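6th March. Humidity and boiled sweets, continued.

Opened the August jars. Eleven were sealed and the lids had been taped by someone who clearly hated whoever would be opening them, which was me.

To recap for anyone who has inherited this notebook: we want to know how fast a wrapped chew takes up water on an ordinary shelf in an ordinary damp room, because Pratlow say theirs don't, and Marinescu say everybody's do. Both have been saying so at length by email. My own view is that the store cupboard decides the matter and the sweets have very little say.
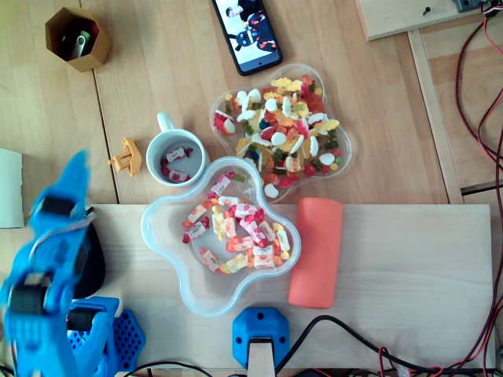 Balance first. It drifted all morning, settled after lunch, and then drifted again when Bianca leaned on the bench to tell me it had settled. Zeroed it with the door shut and both of us standing well back like people at a firework display. Batch 546 went on first and gave sensible numbers. Batch 3542 gave numbers too.

The trouble with 3542 is the twist wrap. A twist leaves a little chimney at each end, and I'd bet the water goes in there and not through the film. Bianca Ghiță thinks the film is at fault and has drawn a graph to say so, with two points on it and a very confident line.

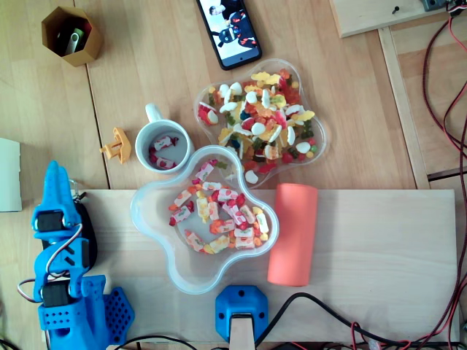 Wrapped fruit chews in the flower bowl.

Tried sealing the twists with a dab of wax. Do not try sealing the twists with a dab of wax. The wax weighs more than any water we're hoping to find, and it got on the tweezers, and then on the log sheet, so the third row of figures is now partly waterproof.

Went back to the Wovix pouches instead. Dull, square, heat sealed, and they behave. Put six chews in each, squeezed the air out, labelled them in pencil as the pen smears.
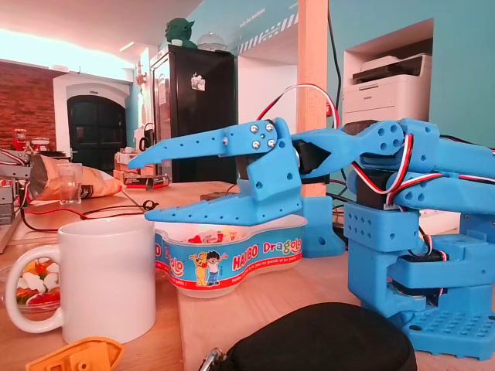 Open jaws over the sweet tub.

Rikitley want 3000 hours on the shelf before they'll look at anything. I asked whether they'd take fewer and was told this had been discussed. It had not been discussed with me.
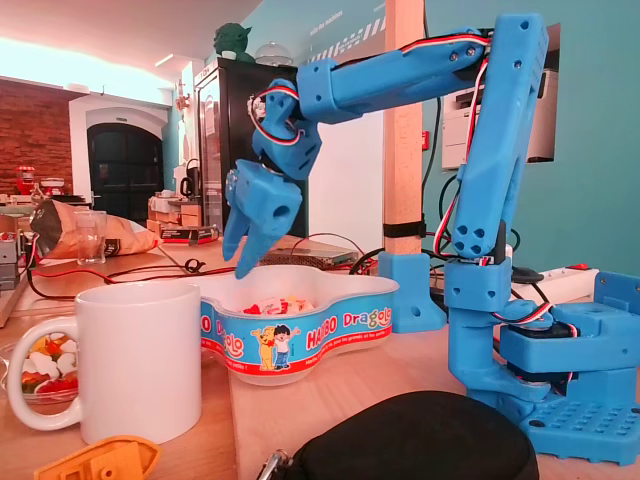
Left to do: dry out the silica gel (it has gone pink and is no use to anyone), find the second hygrometer, and re-weigh 3542 with the twists cut off. Bianca to redo her graph with a third point. Tweezers soaking in the sink, please don't throw them away again.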